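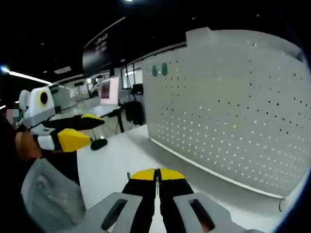
Photo: Mikkel Briem

Notebook > Politics desk > Drirnwood runoff

August, 4:40 pm

Went back to the district sheets from the Drirnwood runoff. The county posted them again overnight under the same file name, so the copy we pulled for the first story is out of date. Saved both. The old one is in the folder marked "first", please don't overwrite it.

Differences so far: Bundton is up 112 votes for Ó Ceallaigh and up 61 for the other side. Skamthorpe hasn't moved. The clerk's office says Bundton is late mail ballots that were counted but left off the first sheet. That matches the note at the bottom of page two, which I missed the first time.

The margin was some 800 on the night. It's a bit wider now and the result stands. Our headline is fine. The third paragraph isn't – it gives the old Bundton total and calls it final. Sent a correction to the web desk, waiting to hear.

Turnout map: still wrong on the east side. The boundary file is from before the redistricting, so two Bundton streets get drawn inside Skamthorpe. I tried moving the line by hand and made it worse. Undid that. Asked the planning office for the current file and got an auto reply.

Mikkel wants to drop the map and run a plain table. I'd keep the map if the file comes by tomorrow noon, otherwise table.

Quotes. Ó Ceallaigh's statement about reopening the ferry office was emailed, we didn't hear it said, so "said in a statement" every time. The draft has "told reporters" in two places. Fixed one, the other is inside a caption I can't edit from here.

Also the old comparison to the 2000 race. I can only find the totals in our own clipping, no county sheet behind it. Took it out of the story for now. The library might have the bound minutes, they close at five so it's a morning job.

Script note for whoever runs the import next: the new sheet has a blank row under the header and the totals come in as text. Delete the row first. Then convert. Doing it the other way around drops Skamthorpe.

To do: caption, boundary file, minutes, call the clerk back re page two.

Contact the desk | © Politics desk notebook | Back to top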